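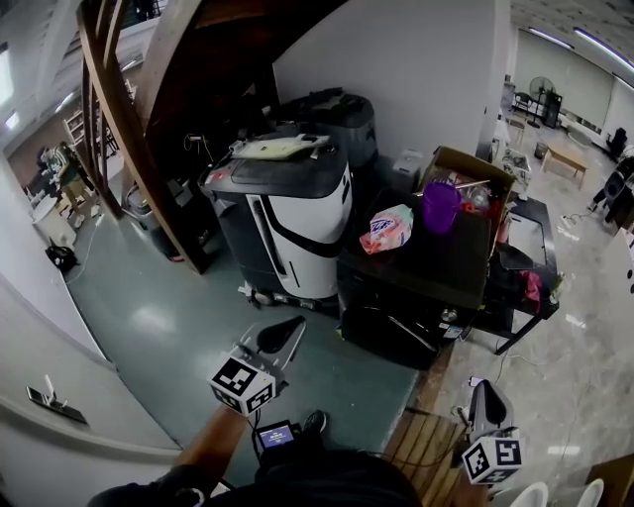

Slatted bench and gray-green floor, June.

Posted in June by Taha Saber
2 comments | 12 shares
Search this blog

Split step timing, second attempt

My return of serve has been late since winter. I wrote in an earlier post that the cause was my grip change from forehand to backhand. I no longer think so. The grip change is slow, but it is slow on every ball, and the late returns cluster on first serves to the backhand side. The more likely fault is the split step.

The usual instruction is to hop as the server makes contact. For a player with quick feet this works. For me it means landing well after the ball has left the racket, with both heels down, and then having to push off from a dead stop. Abundio Salinas, who coaches the evening group at Damerum, had me start the hop earlier, as the server's racket drops behind the back, so that I am coming down at contact. The landing should be on the balls of the feet, slightly wider than the shoulders.

We logged 204 first serves across the month, all from the deuce court, all hit by Abundio at match pace. I marked each return as early, on time or late, judged by where the ball met the strings relative to my front hip. It is a crude measure. Late returns went down on the backhand side and stayed the same on the forehand. Errors into the net went up, mostly from closing the racket face, and I have not fixed that yet.

Two notes on equipment. I dropped string tension by 2 pounds halfway through, so the second half of the log is not a clean comparison with the first. I also changed shoes, from the Drulow pair to an older pair with a flatter sole - the Drulows are fine for running but the heel is high and I land on it.

The match against Halliday is on the slow courts at Clullach, where the bounce sits up and a late return costs less. I will keep the earlier hop anyway and stand a step further back on second serves. Abundio wants the feet narrower on those. I have not tried it.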